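2021-03-16

I did not plan to write again about the cleaning cupboard. But after my last post, in which I only complained, Natalia Quezada wrote to me and asked what I had finally done with all the brushes and the cloths, so I will try to answer properly.

When I moved to this country I owned one sponge. I remember it because I carried it in my coat pocket from the shop, together with the keys. Now there is a cupboard in the laundry which does not close, and on the first warm morning of January I opened it to look for a cloth and half of the cupboard came out to meet me. I sat on the floor and started to make piles.

The cloths were the biggest pile. I have a rule from my grandmother, who believed that each cloth has three lives: first for the dishes, then for the table and the windows, and at the end for the floor and the shoes. The problem is that in my house the cloths don't know which life they are in. They are all washed together and folded together, and then somebody dries a glass with a cloth that has been under the bicycle. My grandmother would cut one corner of the cloth when it went to its second life and a second corner for the third. I thought this was a little sad, and I wanted to find another way.

Agata Bellini, who lives above me, sorts by pattern. Plain cloths are for the kitchen and striped cloths are for everything else. When a plain one becomes too old it goes to the textile recycling, and it never comes down to the floor. I have copied her system completely. It cost me 35 dollars for new plain ones, and the striped ones I already had, since I seem to buy stripes whenever I am not paying attention.

Then there was the question of where to keep them. I had been using a soft basket from Katska, which looks very nice in the shop, but a damp brush in a soft basket makes it smell after one week. I tried a plastic tub from Sturby as well. It was too shallow, and the long handles fell over the side each time I pulled something out.
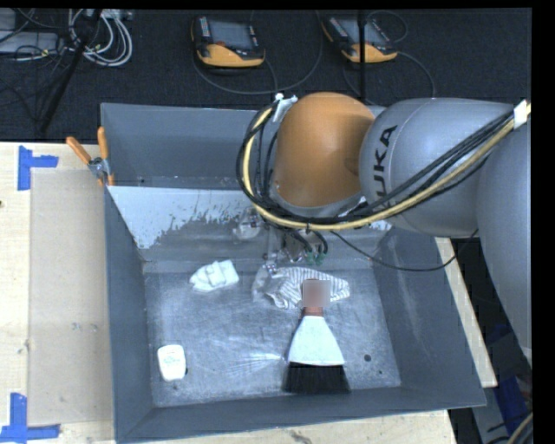
Metal is what I trust now for the rough things. It does not keep a smell, you can rinse it with the hose in the yard, and if a heavy brush falls in, it makes a loud noise and nothing more. It has to be deep, with the top open, and with sides that slope a little so the hand finds the way to the bottom without scraping the knuckles. I also prefer that a brush and a striped cloth can simply lie on the floor of the bin, as they do in the photo, so that I see them from above and don't have to dig. A metal floor will get scratched like that one, with cloudy, whitish marks, and I have decided to be at peace with it. I did try to polish such marks once, for a whole evening, with a paste that Heriberto Bañuelos gave me for his kettle, and I only made a shiny place which looked worse than the scratches.

I was quite strict about what goes in. The dustpan does not, because it takes the whole space. The spray bottles stay on the shelf, standing up. The gloves I hang on a hook, one clip for the pair, otherwise the left one goes away and lives somewhere else. I threw out a scrubbing brush from Kellon whose bristles had all bent to one side – it was like trying to clean with a wet dog – and I kept two others that I thought were finished. They only needed a night in warm water with vinegar, and then to dry with the bristles down. I used to dry them with the bristles up, and Naledi Mkhize explained to me that the water then runs into the wood and opens it. I had wondered for years why my brushes lost their hair.

For the cloths, I roll the clean ones and keep them on the low shelf. Only a cloth in use goes in the bin, and it must come out at night. This part I still forget. Twice I found one in the morning, cold and stiff, in exactly the shape in which I had dropped it.

There was also a box of things I could not name. I asked Getsemaní Varela, who worked in the hardware section at Barajas before it closed, and she knew nearly all of it: a small brush for the track of a sliding door, a scraper for the glass of the oven, and a curved thing for behind the taps. The track brush is wonderful, and my balcony door now opens with one finger. The curved thing I have given to her, as she was so pleased to see it.

The cupboard door closes. I measured the free space on the middle shelf and it is 47 centimetres, which I am keeping free for the moment, although my iron has been looking at it.

Natalia also asked about washing the striped ones. I use hot water and no softener, as the softener makes them slide over the water instead of drinking it. If they are very dirty I leave them first in a bucket with washing soda. The colours go a bit pale after some months, but you can still tell that they are stripes, and for Agata's system this is enough.

Next I would like to do the drawer with the candles and the batteries. If somebody has a good way to know which batteries are still alive, please write it in the comments.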